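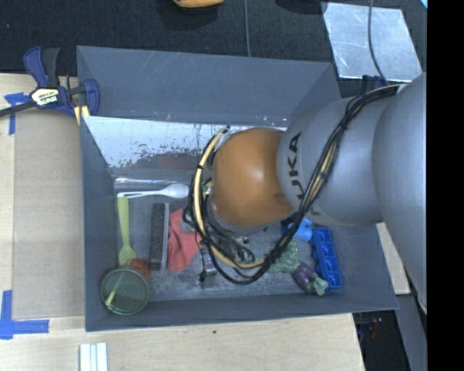 KUKA robot arm over a gray bin

Review: the Plalix budget binder, after a full January

I have bought a lot of things that were supposed to make me better with money, and the money I spent on them would make a pretty decent emergency fund. So when my brother-in-law Jonas Mösli showed up at dinner waving his Plalix binder around like he'd written it himself, I rolled my eyes. Then I went home and ordered one. In green!

It's a ring binder with zippered cash envelopes in it, plus a stack of paper sheets where you write down what went in and what came out. I know. You could do this with a shoebox. But the zippers are good (chunky, they don't snag on bills) and the cover wipes clean, which I found out by way of spaghetti sauce.

You get twelve envelopes and a sheet of stickers to label them. The printed ones are Rent, Groceries, Gas, Pets, Gifts and so on, and then a few blanks, and I used up two of the blanks on "Takeout" and "Takeout, emergency." Each envelope has a little window so you can see whether there's cash inside. I didn't expect to care about the window. I care about the window a lot. There is something about seeing one sad five sitting in Groceries that an app has never once made me feel.

The challenge pages at the back are less fun. You color in a square every time you put money away, and the biggest one goes up to $3000. I started there, because of course I did, colored in two squares and felt terrible for the next week. Start with the $1000 one. The squares are smaller amounts and you get to use your markers more often – and if you're the type of person who bought this, you want to use your markers.

Stuff I didn't like: the rings. They're a hair out of line on mine, so the pages catch when you turn them fast. Jonas has the older Urkeck binder as well and says the rings on that one close perfectly, but it doesn't come with the windows, so I'm staying put. The pen loop is also too tight for any pen I own. I keep a golf pencil in it.

And it's big. It does not fit in my purse, so I pull out one envelope and carry that to the store, and I have left Gas on the counter at Romgate twice. Both times they had it behind the register for me. I bring them donuts now (out of Gifts).

Then there's the price. $80 for a binder! My mother asked if it came with the cash already in it. I'd have choked at that too, except I skipped takeout for most of January and it was paid for before the month was over.

Would I buy it again? Yeah, I would, but I'd wait for a sale and I'd get the black one. The green shows everything.

Four stars. It loses one for the rings.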